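Questions I get about my propolis tincture (and propolis in general)

I keep bees up behind Firneck, and every March my inbox fills up with the same handful of questions. So I finally wrote the answers down. I'm a beekeeper and not a doctor, please keep that in mind!

What is propolis, anyway?
It's the sticky brown stuff bees make from tree resin, mixed with wax and their own saliva. They use it to seal cracks in the hive and to wall off things they can't drag outside (I once found a whole mouse wrapped up in it, neat as a parcel). It also ruins every pair of gloves I own.

Does it kill germs?
In a lab dish, yes, quite a few kinds of bacteria don't grow well around it. People are a lot messier than lab dishes, and the studies on people are mostly small. I find it soothing on a scratchy throat. That's as far as I'll go.

Is yours the same as the one from Verbeke?
No. They get theirs from several countries and blend it. Mine all comes from my own hives, so it changes with whatever trees the bees visited, and some years it's darker and tastes like a pine floor.

How do you make it?
I freeze the raw propolis, crush it, and soak it in 60 percent food-grade alcohol for 6 weeks, shaking the jar whenever I walk past. Then it gets strained twice through paper. My neighbor Nerea Mateos taught me the freezing trick, and it saved me a whole lot of scraping.

Can I be allergic to it?
You sure can. If bee stings, honey, pollen or poplar buds give you trouble, leave it alone and talk to your doctor first. Same goes if you're pregnant, taking blood thinners, or thinking of giving it to a child.

Can I put it on a cut?
Please don't, it's alcohol and it stings like crazy. A deep or dirty wound needs a clinic.
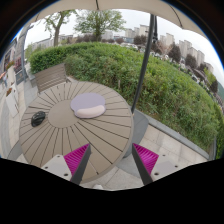 How long does it keep?
Mine stays fine for three years in dark glass, in a cupboard. A bit of sludge at the bottom is normal, just shake it.

How much do you make?
Roughly 500 bottles a year, and they go fast once the coughs start. Mervin Thibodeau at the Drirnden farm shop keeps a few under the counter, so ask him nicely.

How do I get the stains out?
Rubbing alcohol, before you wash it. After a hot wash you've got yourself a gardening shirt.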